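3.2 Surface Reflection and Reported Discomfort

The illuminance readings described in Section 3.1 characterize the light arriving at the work surface. They say little about the light leaving it, and the survey responses suggest that the second quantity is the one occupants notice. This section sets out how surface reflection was recorded in the four rooms and how those records were matched to the discomfort ratings.

After cleaning, the logger data comprised 3357 valid readings. Readings were discarded if the logger had been moved, if the battery voltage fell under the level given in the manual, or if the timestamp could not be matched to the room schedule. The Hayes room lost more readings than the other three. Its loggers were mounted on a shelf that was cleared on two occasions during June, and the gaps fall in the early afternoon. We did not fill them. All results for Hayes between noon and the evening change of users should be read with this in mind.

Luminance was measured from a seated eye position with a hand-held spot meter. At each seat the operator took one reading at the brightest point on the surface and one at a matte reference card placed beside it. The ratio of the two is referred to below as the surface ratio. A ratio near one indicates that the surface scatters light much as the card does. Larger values indicate a specular component, typically a mirrored luminaire. The measurement was repeated with the window blinds lowered. Lado has no windows, and a single set of readings was taken there.

Discomfort was rated by 64 regular occupants. Each was asked to work at an assigned seat for 10 minutes on a printed proofreading task before completing the form. The form used a four-step scale with the wording of the earlier Uststead pilot, apart from one item on headache, which respondents in the pilot had read as a question about general health. Occupants who wore tinted lenses were rated but are reported separately in the appendix.

Surface finish proved harder to classify than expected. Purchase records existed only for Polden, and a label such as "satin" was used there for at least two visibly different coatings. We therefore sorted surfaces by tone (light, medium, dark) and by whether a reflection of the ceiling lighting had a recognizable edge when viewed from the seat. Two raters sorted all surfaces independently. Disagreements were mostly confined to light wood, where the grain breaks up the edge of a reflection and a bright streak can be taken for a pale plank. Such surfaces were assigned to the specular group only when both raters agreed. Edge materials were noted as well. A dark border raises the contrast within the field of view, although its contribution could not be separated from that of tone in a sample of this size.

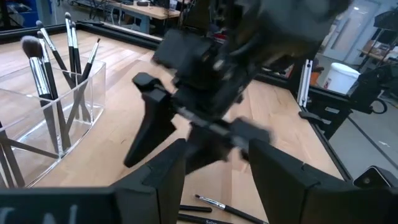
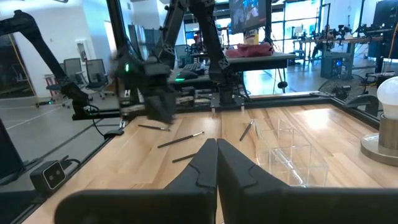

Figure 4. Light wooden tabletop with a black frame, two views. The second view shows reflections from overhead lighting across the far half of the wood, with thin dark pens lying on the surface.

For the analysis, the surface ratio was entered as a continuous predictor and the tone class as a factor, with room as a random effect. Vertical illuminance at the eye was included in every model. Age was dropped at an early stage. It was recorded in bands, and the upper band was nearly empty outside Uststead.

The surface ratio was positively associated with reported discomfort in all rooms except Lado, where ratings were low throughout and the range of ratios was narrow. Tone class added little once the ratio was in the model. Lowering the blinds reduced the ratio at window seats and left it unchanged elsewhere, as would be expected if the remaining specular component comes from the ceiling. Seats directly under a luminaire row were rated worse than seats between rows at equal horizontal illuminance. A comparison of this kind cannot be made from the logger data alone, and it is the main argument for collecting luminance at the seat in later work. The seat-level readings are tabulated by room in Appendix B, using the seat numbering drawn up by Daithí Daly for the pilot.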